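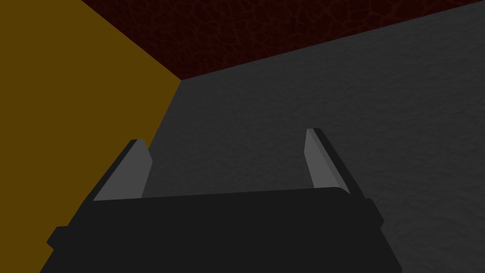
Wrist cam sim is up for the garage arm. Box enclosure, random texture per wall, random camera tilt on every reset. 693 resets overnight, no crashes.

---

Finger spacing in the model comes from calipers on the Gritwood prints. Lalit Rastogi measured the left one again and got a different number. Using his.

---

Render time is 31 ms per image on the old desktop. Physics is the slow part. Dropped the collision mesh on the gripper body to a plain box and left the finger meshes alone.

---

Open bug: with the jaw command at 90 the fingers stop short of their limit. Same on the bench. Suspect the servo horn offset in my config, line 3194 (yes, one file, I know).

---

Next: objects. Starting with a cube. Impi Halonen wants a mug, which can wait until July.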